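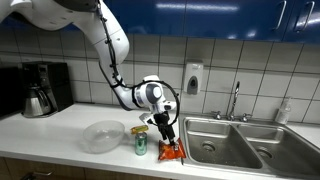 Mohammed-Awal Sarpong wanted to know, before I'd even found my marker, whether a counter really needs to be bare before you can call it a kitchen that works. Good question, and it's pretty much all of today's notes!

My answer is no. I've never lived with a bare counter and I don't plan to start. What I do want is for you to look at whatever is sitting out and know which pile it belongs to. We're going to use the same two piles all through the unit, so write them down somewhere: stayers and drifters.

Stayers live on the counter. The drip coffee maker is the classic one (mine hasn't moved since June, except when I dropped a spoon behind it). Push your stayers back against the wall and let them have that spot. You use them every day, they're heavy or they have a cord, and hauling them in and out of a cabinet gets old fast.

Drifters are everything that landed there on the way to somewhere else. A bag of chips. A drink can. A plastic bowl with nothing in it. They're small, so you stop seeing them, and then you go to drain pasta and there's a snack bag right up next to the sink. Food packaging by the sink is my personal pet peeve, by the way, and you'll hear me go on about it again in the pantry notes.

One more habit to watch for is stacking. If there's something small lying on top of a can, you now have two drifters pretending to be one, and the top one is going to fall off the minute you reach past it. Take stacks apart first, then sort.

The order I'd like you to use for the homework:

Start at the sink and work outward. The first stretch of counter next to the basin is landing space for wet dishes, so clear that before you touch anything else.

Open bags get folded over and clipped, then go in a cabinet. Cans with something left in them go in the fridge, empties get rinsed.

Bowls go back with the other bowls. Yes, even the clear plastic ones you use for popcorn.

Wipe last. Wiping around things doesn't count (I did it for years, I know all the tricks).

Kittipong Phetsri brought up last time that his counter is only 42 inches long, and could he skip the landing space. Please don't! On a short counter I'd give up a stayer first. Move the toaster to a shelf or a cart, and keep the sink side open even if it's just wide enough for a dish rack.

For the write-up, pick one counter at home and list your stayers and drifters before you tidy. Then tidy, leave it alone for 2 days, and make the list again. I'm curious which drifters come back, so don't cheat and clean up right before the second list. Keep it under 585 words, please, I read every one of them.

Bring both lists on 1/8/26. We'll be doing drawers and lower cabinets after that, so don't reorganize those yet, I want to see them as they are.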